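Hello, and thanks for taking an interest in the Protholm example library! We get a lovely stream of questions from people who'd like to record for us, and we've tried to gather the answers in one place. If yours isn't covered, the Friday drop-in call is open to everybody and you're welcome to just turn up and ask.

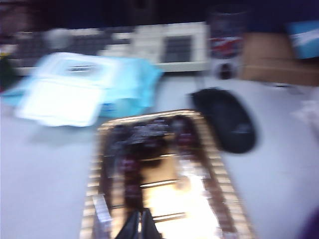
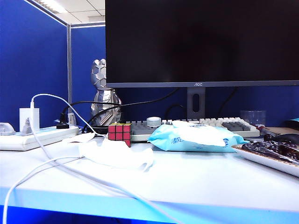
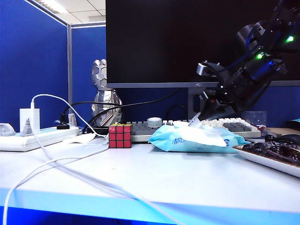 ## Getting started

**What exactly am I being asked to make?**

Episodes. An episode is one person guiding the arm through one task from beginning to end, with all the camera streams saved alongside the joint positions. The learning system sees what the cameras saw and tries to work out what the operator did next, so every episode is a little lesson in paying attention. We ask for 400 episodes per task, which sounds like a mountain, but most people find a rhythm by the end of the first morning (and the tea breaks help enormously).

**Do I need to tidy my desk first?**

Please don't! We're after ordinary desks, with the cables and the keyboards and the half-finished snacks and whatever else lives there. A policy trained on a bare tabletop tends to get flustered the moment it meets a real one. The only things we'd like you to move are anything breakable that you're fond of, and open drinks.

**Which tasks can I choose from?**

The current list has 5 tasks in the Dvorak set, all of them desk chores, and a longer wish list that anyone can add to. Lifting the flap on a packet of wipes is a favourite with our regulars - it's harder than it sounds, as soft packaging shifts and sags under the fingers. If you're brand new, start with something rigid, such as moving a cube from one side of the desk to the other, and work up to the squashy things once you've got a feel for the arm.

## While you're recording

**My wrist camera footage is blurry. Is it ruined?**

Not at all, and this is the question we hear most. The wrist camera travels with the gripper, so any quick movement will smear the picture, especially under dim lighting. Keep the episode. The fixed view usually carries the system through those moments, and a policy that has only ever seen crisp pictures will struggle when it has to move at a sensible speed. If every single frame is blurred, though, slow down a touch or check that the lens is clean.

**Does glare matter?**

A bit of it is welcome. Foil, glossy wrappers and overhead fluorescents are all part of life, and we'd like the system to meet them early. Where a reflection completely hides the thing you're reaching for, try turning the object slightly and recording a few more from there.

**How much should I change between episodes?**

More than feels natural. We suggest shifting at least two objects every 3 episodes, and turning the target object as well as sliding it. People are creatures of habit, and we've all had the humbling experience of reviewing a whole afternoon's work and finding the mouse parked in precisely the same spot throughout.

**What if I drop something or miss the grasp?**

Carry on and recover if you can, then add the "recovery" label when you save. Those episodes are worth their weight in gold. If you can't recover, stop, label it "failed" and keep it anyway. Please don't delete it.

## Labels and uploading

**What do I write in the task description?**

A plain sentence, the way you'd ask a neighbour for a favour: "open the wipes", "move the cube next to the keyboard". Avoid naming joints or coordinates. Spell colour however you like; Binar, our labelling tool, recognises both.

**Where do the files go?**

Binar uploads them overnight to the Clivamcombe server. Leave the recording computer switched on and plugged in, and check the next morning for 2 green ticks beside each batch, one for video and one for motion. A missing motion tick nearly always means the clock drifted, and the fix is on the troubleshooting page.

**Can I withdraw episodes later?**

Yes, any time before the August release is frozen. Send us the batch name and we'll take care of it.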